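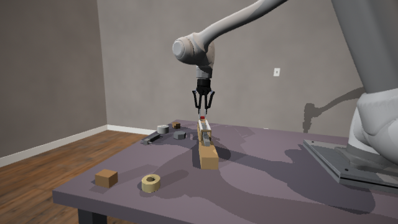 Skomarwood Park: progress on the new season, to the end of December

Dear Lauri Kauppinen,

You asked for two pages and no adjectives. I have managed the two pages' worth of news in one.

The Lantern Walk
Open, and busier than the car park would like. Evening tickets sold out on 11 nights, and the queue for the ghost barge reached the toffee apple stall, which did very well out of it. We have moved the rope so that it now reaches the toilets instead.

The ghost barge
Clidus have replaced the drive chain and the barge no longer stops under the bridge. A few regulars have written in to say they preferred it when it did. The skeleton pilot still turns his head the wrong way. Clidus call this a software matter and Drultico, who wrote the software, call it a neck matter. I have asked them to meet — ideally in the boat.

Live shows
The Brzozowska puppet troupe finished rehearsals and will do three shows a day from the spring, each lasting 38 minutes. We had asked for half an hour. The extra eight are a song about a heron, and having heard it I would not care to be the one who cuts it. The theatre seats 200, or 50 fewer when the giant is on.

Money
Costumes are under budget. Fog is over. The balance of your second payment is set aside for the theatre roof, and the roofers start once the scaffolding has come down from the helter-skelter.

Still to do
Signs for the new entrance, a wet weather plan for the parade, and a decision from your side on whether the gift shop may open before the rides do. The shop manager asks me this daily at 9 am, so an early answer would be a kindness.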